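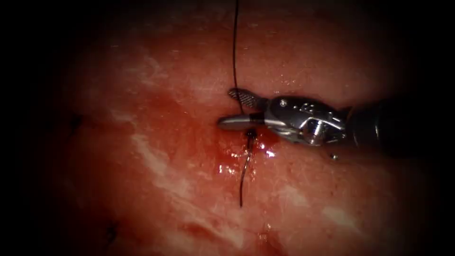
Nunham Investment Advisors manages retirement and savings accounts for families and small employers. We are a fee-only firm. We buy low-cost stock and bond funds, keep them in the proportions we agreed on with the client, and leave them there for long periods. A broad stock fund holds pieces of a great many businesses, and most clients would be surprised by how ordinary and how specialized the products can be. We do not try to guess which of those businesses will do best next year.

The firm opened in 2000 with one office in Gondisden and two desks. Shengli Bai had spent the years before that in the trust department of a bank, where he looked after pension money for local companies. Several of those companies asked him to carry on with the work when the bank closed its department, and they were our first clients. Two of them still are.

Kaiwen Dai joined as a bond analyst and is now our managing partner. She runs the weekly portfolio meeting and signs off on every change to our model portfolios. Shengli still sees clients in the mornings and chairs the investment group.

We now have 31 employees and look after 1432 households, along with the retirement plans of a number of small businesses. Our second office, in Nultport, opened after we took over the accounts of Li Financial Planning. The Li staff came with the accounts, and most clients there kept the adviser they already had.
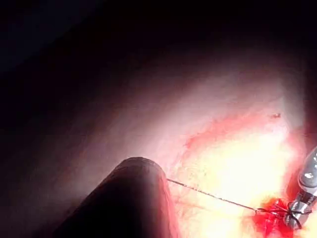
Suture thread and instrument shaft

How we charge

Clients pay one yearly fee, billed in four parts. The fee is a percentage of the account and goes down as the account gets larger. We take no commissions and we do not sell insurance or annuities. If you need either one, we will read the contract for you and tell you what we think of it - there is no extra charge for existing clients.

How we invest

Each new client fills out a questionnaire and meets with an adviser twice before any money moves. We ask when the money will be needed, what other income there is, and how the client handled the last big drop in the market. The answers go into a written plan of two or three pages. The plan sets the split between stocks, bonds and cash, and it says how far that split can drift before we bring it back.

We review every account each March and again in the fall. Outside those reviews we trade when a client's situation changes or when the drift limit is reached. 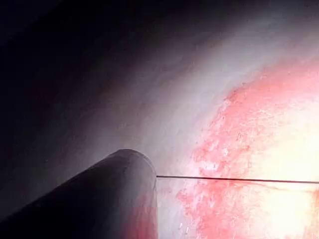 Cash that will be spent within two years stays out of stocks entirely. It goes into Treasury bills or an insured savings account, and clients can see the balance on the first page of their statement.

Visiting us

The Gondisden office is at 3452 Mill Road, on the second floor, with an elevator from the parking lot side. Both offices open at 8:30 a.m. First meetings are free and usually take an hour. Please bring a recent statement from each account you want to talk about, and your last tax return if you have it handy.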